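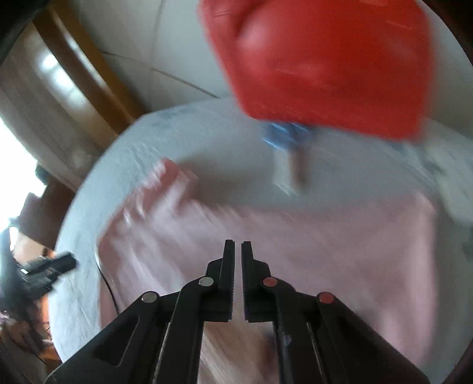 In January 2022 I visited the textile care school in Tenidgate, in the old Fondwood building. I came by bus and was 14 minutes late, but the visit had not started yet.

First we saw the sewing room, then the store, where 2,250 pieces of clothing wait on shelves for a second owner. I liked the store very much – it smelled of soap and cardboard.

The folding room was the last stop. I had expected long benches, but the work is done also on a round table with a cloth over it. We learned to lay the garment flat, to find the sleeves and to bring the hem to a straight line. With thin fabric I was slow. It slides away from the fingers, and I had to begin again two times.

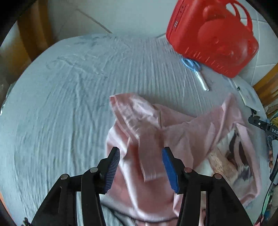 A pink garment on the round table, with the red case behind it.

The visit costs nothing, and coffee is served in the hall. The next one is in May. Bring a shirt of your own if you want to practice – the Bermúdez entrance is the correct one, on the side of the parking lot.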